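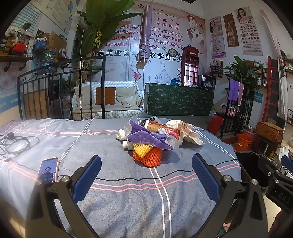 Fruit nets (yellow and orange), bags and tissue on the bed.

Saturday, February 29, 2020

Packaging foam, cushioning trials, continued from the January pages.

Wanted to settle whether the expanded foam sleeves are any better than shredded paper for the small glazed cups. Onyekachi says the paper is fine and we should stop fussing. Kinga has had breakages on the Catar orders and wants a decision before the next firing goes out.

Setup same as last time. One cup per carton, double wall, taped on both seams. Drop onto the concrete by the back door, flat base first, then one corner, then the long edge. Height set with the stick Hatem marked up. A cup that chips counts as broken, even if it would still hold tea.

Paper only, packed tight: 3 broken out of 8. All of them went on the corner drop. When I opened the cartons the paper had slid to one end and the handle was against the wall of the box.

Foam sleeve only, no fill: 4 broken out of 8. Worse than I expected. The sleeve grips the body well but the handle pokes through the mesh and has nothing over it. Two handles came off clean at the lower join.

Foam sleeve plus paper: none broken out of 8. Ran the corner drop a second time on the same cartons and still none. The sleeve seems to keep the cup centered and the paper keeps the handle off the wall.

Weight of the packed carton with both is 361 g. That keeps us in the same postage band for the single cup. Have not checked the pair box yet.

Notes on the sleeves. The fine mesh stretches over the cup rim without a struggle. The coarse one snags on the unglazed foot ring and tears if you pull it, so put it on from the top. Ildikó tried doubling a fine one back on itself to cover the handle and it held, but it takes her twice as long per cup and I don't think we can ask for that on a packing day.

Also tried tissue inside the cup. Made no difference I could see. It does stop the lid rattling on the lidded jars – keep it for those.

Price. Prenis will sell sleeves by the carton but the minimum is more than we would use in a year. Zekitz has a smaller lot, higher unit price, no delivery on Fridays. Aranka thinks we could collect used ones from the greengrocer and I am not against it, though they would need washing and customers may not like mixed colors. Ask Kinga before anybody starts saving them.

To do:
Pair box, same three drops.
Repeat sleeve plus paper with the tall mug, the handle sticks out further.
New tape. The Jitaru roll lifts at the ends when the shed is cold – two cartons opened on the edge drop and I had to redo them.
Sweep by the back door, there are still chips in the drain.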